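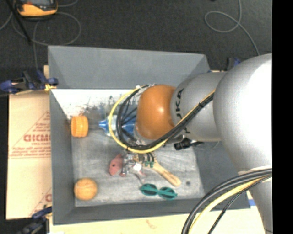

통 위로 내려온 KUKA 로봇 팔. 노란 케이블이 크게 고리를 지어 돌아간다.

작업장 팁: 로봇 팔이 멈췄을 때 케이블부터 의심하는 법

마지막 업데이트: 1월

자동 분류 작업을 작업장에 들이면 손이 남는다고들 한다. 필자는 그 말을 반만 믿는다. 물건을 집는 손은 남을지 몰라도 선을 만지는 손은 더 바빠진다. 스투마드우드(Stumadwood) 작업장에서 통에 담긴 잡동사니를 집어 옮기는 일을 로봇 팔에 맡겼다가 수요일 오후에 팔이 통 위에서 그대로 멈춰 버린 적이 있다. 화면에 뜬 것은 오류 코드 118 하나였고, 설명서에는 '주변 장치 통신 이상'이라고만 적혀 있었다. 그 한 줄로 고칠 수 있는 사람이 있다면 만나 보고 싶다.

원인은 그리퍼로 가는 선의 접촉 불량이었다. 팔이 손목을 돌릴 때마다 선 다발이 당겨졌고, 커넥터 하나가 조금씩 빠져나와 있었다. 새 부품을 살 일도, 프로그램을 다시 짤 일도 아니었다. 그런데도 그날 오후는 통째로 날아갔다. 아래는 그 뒤로 지키고 있는 것들이다. 장비마다 사정이 다르니 제조사 설명서와 어긋나는 대목이 있으면 설명서를 따르는 편이 맞다.

멈춘 팔에 손부터 넣지 말 것

팔이 서 있다고 꺼진 것은 아니다. 통신이 끊겨 멈춘 팔은 신호가 돌아오는 순간 하던 동작을 이어 갈 수도 있다. 설정상 그럴 리 없다는 말을 여러 번 들었지만 그 설정을 누가 마지막으로 건드렸는지 확인해 준 사람은 없었다. 비상정지를 누르고, 주전원을 내리고, 다른 사람이 올리지 못하게 잠근다. 공압을 쓰는 그리퍼라면 공기도 뺀다. 통 안의 물건이 걸려 있어도 꺼내는 것은 그다음이다.

우리는 전원을 내린 뒤 30분을 기다렸다가 제어함을 연다. 너무 길다고 투덜대는 사람도 있는데, 기다리는 동안 바닥을 쓸면 된다. 정확한 방전 시간은 장비 설명서에 나와 있으니 그보다 짧게 잡지만 않으면 된다.

케이블 고리는 넉넉하게, 그러나 걸리지 않게

관절 바깥으로 선을 돌릴 때는 여유가 있어야 한다. 팽팽하게 묶으면 보기에는 깔끔해도 손목이 끝까지 돌아갈 때 커넥터가 그 힘을 다 받는다. 반대로 고리가 너무 크면 통 벽이나 클램프 손잡이에 걸린다. 어느 쪽이 낫냐고 물으면 둘 다 싫다고 답하겠다. 적당한 길이를 찾는 방법은 하나뿐이었다. 속도를 제일 낮추고, 사람은 안전 구역 밖에 서서, 팔을 가장 먼 자리와 가장 낮은 자리로 한 번씩 보내 보는 것이다. 눈짐작으로 끝냈다가 다시 푼 것만 2번이다.

묶음 끈은 손가락으로 밀었을 때 살짝 움직일 정도로만 조인다. 세게 조인 자리에서 피복이 먼저 하얗게 일어난다. 굵은 선과 가는 선을 한데 묶을 때는 더 조심해야 한다. 굵은 선이 버티는 동안 가는 선이 꺾인다.

커넥터는 눈으로 보지 말고 당겨 볼 것

물론 전원을 내린 상태에서 하는 이야기다. 겉으로 꽂혀 보이는 커넥터가 제일 사람을 속인다. 그리퍼 쪽의 작은 것부터 하나씩 가볍게 당겨 보고, 움직이면 뽑아서 핀이 휘었는지 본 다음 다시 꽂는다. 한꺼번에 뽑지 않는다. 짧은 선 끝에 비슷한 커넥터가 몰려 있으면 어느 것이 어디로 가는지 금방 헷갈린다. 뽑기 전에 종이테이프를 감고 번호를 적어 두면 된다. 클라르니에(Clarnier) 표시 테이프를 써 봤는데 기름 묻은 자리에서는 떨어졌다. 값싼 종이테이프도 떨어지기는 마찬가지라 지금은 값싼 쪽을 쓴다.

접점 세정제는 조금만 뿌린다. 스키소(Skiso) 제품 통에는 뿌리고 바로 써도 된다고 적혀 있다. 믿지 않는다. 다 마른 것을 확인하고 꽂는다.

통은 클램프로 잡고, 클램프는 팔의 길에서 치울 것

통이 밀리면 팔은 엉뚱한 자리를 집는다. 그래서 클램프로 고정하는데, 이번에는 클램프가 말썽이다. 손잡이가 위로 솟아 있으면 늘어진 선이 걸리기 딱 좋다. 가능하면 손잡이를 통 바깥쪽으로 눕히고, 팔이 드나드는 쪽에는 물리지 않는다. 베르게(Berge) 클램프는 40mm까지 벌어진다고 해서 샀고 실제로 잘 문다. 다만 진동이 오래가면 조금씩 풀리니 아침마다 다시 조인다.

무엇을 집게 할 것인지도 따져 볼 것

병, 공, 선글라스, 나무 손잡이 달린 물건. 사람 손이라면 생각 없이 집을 것들이 그리퍼에는 전부 다른 문제다. 투명한 병은 카메라가 놓치기 쉽고, 둥근 공은 집으려다 밀어내기 쉽다. 길쭉한 손잡이는 한쪽 끝을 잡으면 반대쪽이 돌면서 옆의 선을 칠 수 있다. 시연 영상에는 잘 집는 장면만 나온다. 팔을 새로 설정했다면 잘 집히는 물건으로만 시험하지 말고 미끄럽고 구르는 것부터 넣어 보기를 권한다. 깨지는 물건은 한참 뒤에 넣어도 늦지 않다.

다시 켤 때

통 안팎에 공구가 남아 있는지 보고, 사람을 물린 다음 전원을 올린다. 첫 동작은 빈 그리퍼로, 가장 느린 속도로 돌린다. 오류가 사라졌다고 바로 원래 속도로 올리지 않는다. 접촉 불량은 가만히 있을 때는 멀쩡하다가 손목이 돌아가야 나타나는 일이 많다. 같은 오류가 다시 뜨면 껐다 켜기를 되풀이하지 말고 선을 통째로 바꾸거나 수리 기사를 부른다. 기사가 와서도 일단 껐다 켜 보자고 하면, 언제 멈췄고 팔이 어느 자세였는지 적어 둔 종이를 내민다. 우리 작업장에서는 그 종이를 제어함 문 안쪽에 붙여 둔다.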